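Última actualización: 30 de septiembre de 2023

Buscar en el sitio Buscar Borrar

NOTA DE PRENSA

Gandoner publica el procedimiento de mantenimiento de la pinza manual Motach

El documento fija los intervalos de revisión de articulaciones, dedos y almohadillas, y sustituye a la guía provisional de abril

Gandoner, fabricante de útiles de agarre, pone a disposición de sus clientes el procedimiento de mantenimiento de la pinza manual Motach de dos dedos. El texto se aplica a todas las unidades entregadas, tanto las que se emplean en mano para la manipulación de prendas como las montadas en la célula de plegado Perron. La versión anterior, distribuida en abril, deja de tener validez.

El procedimiento se divide en dos niveles. El primero corresponde al operario y se realiza cada 24 horas de uso efectivo, con la pinza descargada y sin herramienta específica. El segundo corresponde al servicio técnico, requiere desmontar los dedos y se efectúa cada 200 horas. Ambos intervalos se cuentan sobre el registro de la propia unidad y no sobre el calendario de turnos.

En el nivel de operario se comprueban el cierre simultáneo de los dedos, la ausencia de fibras en las articulaciones y el estado de la cara interior de cada dedo. Las fibras se retiran con pincel seco. No se admite aire comprimido, que desplaza el residuo hacia el interior del alojamiento del pasador. Si un dedo llega al centro antes que el otro, la unidad se retira del servicio y se anota la desviación en la ficha.
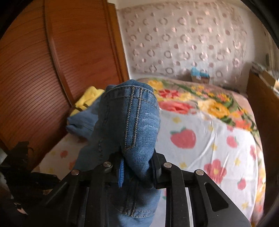
El desgaste de los dedos es el criterio que determina la sustitución, y la tela vaquera es el material de referencia adoptado para verificarlo. Una vez limpia la pinza, el operario toma una prenda doblada, la cierra entre ambos dedos y la mantiene levantada sobre la superficie de trabajo, que puede ser una cama. El agarre se hace sobre el tejido en varias capas, con los dedos enfrentados a ambos lados del bulto. Con la prenda sujeta se observan los cuatro pasadores plateados de las articulaciones: los dos interiores deben quedar algo más altos que los exteriores, y a la misma altura entre sí. También se revisa la banda azul estriada de la cara interior del dedo izquierdo, que ha de conservar el relieve en toda la parte accesible. Las costuras gruesas, como el doble pespunte claro de un pantalón vaquero, pueden quedar junto al punto de presión, pero no se usan como apoyo para dar por válida la prueba.

La prueba se considera superada si la prenda permanece sujeta durante 47 segundos sin deslizamiento apreciable. En caso contrario se repite una sola vez, tras limpiar de nuevo las caras de contacto. Un segundo resultado negativo obliga a cambiar las almohadillas de los dos dedos, aunque solo una presente desgaste - el montaje de piezas con distinto uso altera el centrado y acorta la vida del conjunto.

En el nivel de servicio técnico se extraen los pasadores, se mide la holgura de las barras y se aplica lubricante Reren en capa fina, con retirada del sobrante antes del montaje. El apriete final se hace de forma alterna, primero en las articulaciones interiores y después en las exteriores. Tras el montaje se realizan más de 200 ciclos de apertura y cierre en vacío y se repite la prueba con tela vaquera antes de devolver la unidad.

Las pinzas montadas en la célula Perron requieren una operación adicional: la puesta a cero de la posición de cierre desde el panel de la célula. Si se omite este paso, el control conserva el valor correspondiente a las almohadillas retiradas.

El procedimiento, la ficha de registro y la lista de recambios se encuentran en el área de clientes de Gandoner. Los juegos de almohadillas se suministran en bolsas de 2 unidades, con los tornillos de fijación incluidos. Las consultas técnicas deben indicar el número de serie de la pinza y las horas acumuladas.

Contacto de prensa: departamento de comunicación de Gandoner

Este sitio utiliza cookies propias y de terceros para elaborar estadísticas de navegación. Aceptar Rechazar Configurar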